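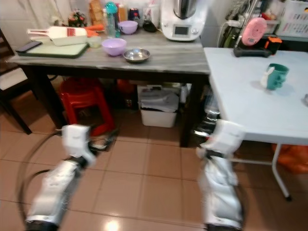
Two-armed kitchen assistant at the prep tables, Trudden staff kitchen, Brorville.

TRUDDEN PUTS A SECOND PAIR OF HANDS IN THE KITCHEN, AND KEEPS THE COOKS

BRORVILLE, March — I've run the kitchen at Trudden Catering for a good while now, and I never thought I'd be the one writing the press release. But the office asked who knew the most about our new robot, everyone pointed at me, so you're getting it from the bloke with the apron on!

As of this month, Trudden is working with a two-armed kitchen assistant built by Trarus, the automation firm up the road. It's in for a 13-week trial, and its job is the in-between stuff: setting out bowls, shifting mugs, laying out cutlery, clearing a table so the next person can start. We cook 275 lunches a day for workplaces across Brorville and there's a mountain of fetching and carrying behind every one of them (my knees can confirm this).

I'll be straight with you, the crew had questions when I first brought it up. Would anyone lose shifts? No. We put that in writing before the gear came through the door, and all kitchen staff keep their current hours for the length of the trial. What changes is how those hours get used. My prep cooks are spending more time on the food itself, and two of them have put their hands up to learn how to set the robot's tasks. They'll be paid a higher rate on the days they do it.

"We wanted a real kitchen with real clutter in it," says Csenge Oláh, who leads the project for Trarus. "A fork lying at a funny angle next to a spoon is a proper challenge for a gripper. The cooks see trouble coming long before our engineers do, and they're very happy to tell us."

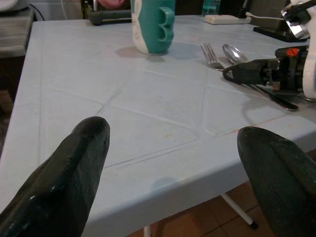
Cutlery has turned out to be the great leveller in our place. I can grab a fork without looking, and I'd never given a thought to how much my fingers are doing when I do it. Chaiwat Wongsuwan, my senior prep cook, has become the one who decides what goes on the practice table each morning, and he's not gentle about it — he'll move the mug just to see what happens. He also wrote our house rules for working beside the arms, and they're now taped up by the door where the rosters go.

Trarus has logged 2,355 practice moves with us so far, good ones and bad ones together. It's still slower than any of us, and I wouldn't put it on a lunch rush yet. Knives and hot pans stay with the humans, full stop.

When the trial wraps up, the whole crew gets a vote on whether the robot stays and which jobs it should do. If it's a yes, our sister kitchen at Hegedűs House is next in line.

We're happy to have local media and other kitchens come through for a look, mornings before 10 am are best. Ring the Trudden front desk and ask for the kitchen, and please wear closed shoes.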